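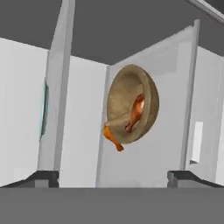 Render: tan bowl with an orange piece and a pale tan piece inside.

Toolbar and layer panels empty after updating Stustholm Drafting
Updated in January, by the Muduvia support desk

Thanks so much for the patient notes on this one, and for sending the log along with your first message (it saved us a good deal of back and forth!). Your office opened the ticket after the update, when the layer panel came up blank on two workstations and the toolbar icons went gray as soon as a floor plan was loaded.

We tried the usual things first. Resetting the workspace brought the icons back, but they went gray again at the next restart. Reinstalling the display driver made no difference at all, I'm sorry to say, and I know that ate up most of your morning.

What did help was the profile folder. Yours still had a Brostberg template from the old version, with more than 200 custom line styles in it, and the panel was giving up partway through loading them. Please close the program, move that template to your desktop, start again, and bring the styles back in through Import Styles. Both machines kept their panels after a restart this way.

The Usman plug-in can stay where it is. I'm leaving the ticket open until you've plotted a full sheet set, so do write back either way.

Status: waiting on customer

Related tickets
Plot preview cuts off title block
Usman plug-in asks for license twice
Moving templates to a new computer

Contact support | Copyright Muduvia | Back to top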